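This repository holds the Drukstead Closedown Archive: a catalogue of what a small regional television station put on screen when it had nothing to put on screen. Clocks, slides, apology captions, the announcer wishing you goodnight and reminding you to unplug the set. It is a dataset of waiting.

Maintained by Nabila Menon. Last tidied December 2019.

## What you get

- `closedowns.csv` – one row per closedown, 717 rows
- `captions.csv` – every apology caption, typed out with the original punctuation, which was poor
- `music.csv` – what was playing, where anyone could name it
- `notes/` – my arguments with myself, in date order

There is no video or audio here. The rights belong to several people who don't speak to each other, and I'd like to keep my house.

## Where it came from

Most of the rows come from off-air tapes recorded by viewers in the Wuretmont transmitter area. People set the timer for a late film, the film finished early, and the machine carried on faithfully taping a clock. The rest come from the station's own presentation logs, which survive in 4 box files and are mostly legible.

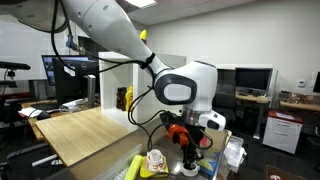
*White robot arm with a camera module on its right side, cables looped down the left.*

Tapes were played once, at normal speed, by me, with a notepad. I tried skipping ahead early on and missed an entire weather slide, so I stopped doing that.

## Columns in `closedowns.csv`

| Column | Meaning |
|---|---|
| `id` | Row number. Never reused, even when I delete something in a temper. |
| `tx_time` | Time on the studio clock, in 24-hour form |
| `clock_type` | `blue`, `brown` or `other` |
| `announcer` | Initials only |
| `anthem` | `y`, `n` or `cut` (faded out before the end, usually by a transmitter engineer with a bus to catch) |
| `last_words` | The final spoken sentence |
| `source` | `tape`, `log` or `both` |
| `confidence` | 1 to 3, where 3 means I'd say so in front of other enthusiasts |

Empty cells mean unknown. They don't mean no. I mention it as someone has already published a chart.

## Known problems

**The studio clock was wrong.** It ran fast for one whole August, and the logs were filled in by looking at it. Times from that month are given as shown, so the station appears to have closed before its last programme ended. On tape it's plain that it didn't.

**Brown clocks.** Old tape makes blue go brown and brown go browner. If `clock_type` matters to your work, use only the rows marked `both`.

**Costello slides.** Between programmes the station often showed an advert for Costello, a carpet showroom, held on screen for 70 seconds in complete silence. Viewers wrote in to ask whether their sets had broken. I count these as adverts and leave them out. There's a school of thought that they are closedowns in spirit, and its members have my email address.

**Announcer initials.** Two announcers shared the same pair. One was cheerful. I have split them on that basis and marked the rows with a confidence of 1.
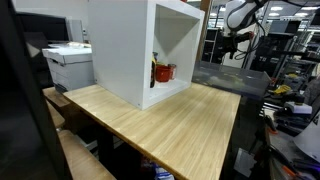 **Duplicate nights.** Some evenings were taped by more than one household. I've kept the clearest copy and listed the others in `notes/duplicates.md`. Where two tapes disagree over the last words, the longer version wins, on the grounds that people rarely invent an extra "and do drive carefully".

## Loading it

Plain UTF-8, comma separated, quoted where needed. It opens in any spreadsheet. `captions.csv` has just over 2,000 lines, many of them "We are sorry for this interruption", and you may want to group those before reading through.

An older version of the catalogue was built in Galladix, a database program I chose for its icon. That file is in `old/` and I can't help you with it.

## Corrections

Open an issue with the row `id` and say what you're going by. A tape is best, a log page is nearly as good, and "my dad remembers it" goes in `notes/dads.md`, which is now the longest file in the repository.

## Licence

CC BY 4.0 for the data and notes. Please credit the Drukstead Closedown Archive.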